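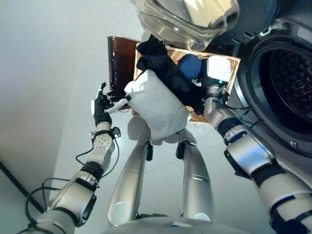 *Clothes in a wicker tray.*

## Clearing maintenance arrears at Mestwood court office

These steps are for a parent who has fallen behind on a child maintenance order and has had a letter from the Mestwood office. If a hearing date has already been set, ring the office before doing any of this.

1. Find the order number. It is at the top right of the letter and starts with two letters.
2. Check the total against your own bank statements. Payments made in cash won't show unless you have receipts, so put those in date order.
3. If the total is wrong, write to the office within 14 days of the date on the letter. Send copies and keep the originals.
4. If the total is right, fill in the income form. Use take-home pay, and include overtime only if you get it most months.

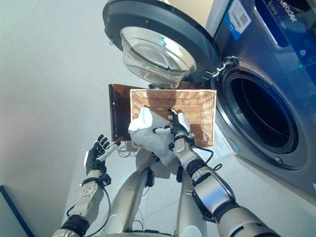

*Front loader, door open.*

### Making an offer

The office will look at an offer spread over several months. On arrears of £3,058, six equal payments come to £509.67 each, with a couple of pence taken off the last one. Regular maintenance carries on at the same time, so add the two together before you sign anything.

Pay by card on the phone line or through the Eltell portal. The portal takes up to two working days to show a payment. Put the order number in the reference box and nothing else. Save the receipt as a file, as the page times out.

Missing one instalment doesn't cancel the arrangement if you tell the office before the due date. The December instalment is due earlier than usual, before the office closes for the holidays.

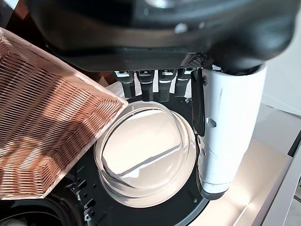 One reader wrote in to say that the portal had rejected her order number until she left out the space after the letters, and that the phone line took it either way.

Leave the space out, then. Last checked 2023-07-13.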